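Posted May 18, 2020

**Natural color fading in a hard candy coating – what should I look at first?**

I run a small candy business and switched our yellow and orange shells from synthetic dyes to plant-based colors in March. The yellow is turmeric and the orange is a paprika extract. Both look good out of the pan, but after 17 days on a store shelf the yellow has gone pale on the side facing the window. The orange is holding up better. We make 900 bags per run, so I can't keep guessing. The syrup supplier, Prillum, says it isn't their product. 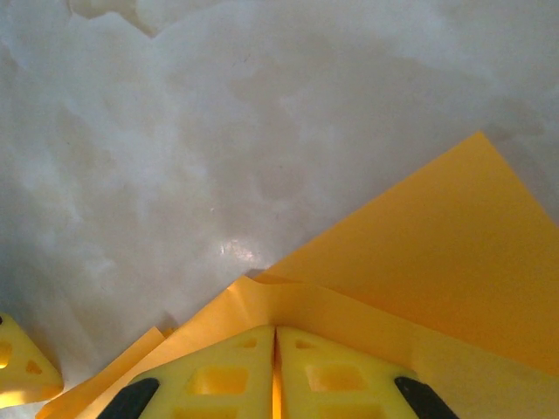
The bags are clear film with a paper label. I haven't changed the recipe other than the colors and I store finished stock in a dark room. Bags in that room look the same as the day they were packed. Do I need a different yellow, or different packaging?

**Zornard**

Turmeric fades in light. Your dark room stock already gives you the answer – the color is fine until light reaches it. Changing syrup won't help.

You can go at it a few ways:

- Change the bag. A printed or metallized film will block most of the light. If you want customers to see the candy, keep a small window on the back.
- Change the yellow. Beta-carotene holds up better in light than turmeric in most coatings. It does oxidize, so ask for a version that already has an antioxidant in it. The shade is a little more orange, and you may need to adjust the dose. 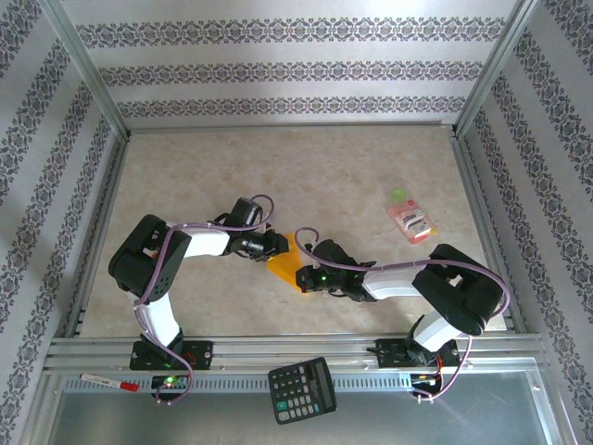 - Add more turmeric. I wouldn't. It fades just the same, only from a darker start, and at some point you can taste it.

Whatever you pick, run a side-by-side test before you order a full batch. Put 3 bags of each version in the window and the same number in the dark room, and compare them every few days under the same lamp. Write the dates on the bags.

Also check your label. When you change a color, the ingredient list has to change with it, and the rules depend on where you sell.

**Duangkaew**

Agree with the above. One thing to add is pH. Turmeric shifts toward red-brown if the coating goes alkaline, so if you use calcium carbonate as a whitener under the color, that can throw the shade off. It's a separate problem from fading, but people mix them up. We had almost 40 pounds of yellow shells come out brownish that way.

**Clollus**

just use the synthetic one, it's legal and it doesn't fade nearly as fast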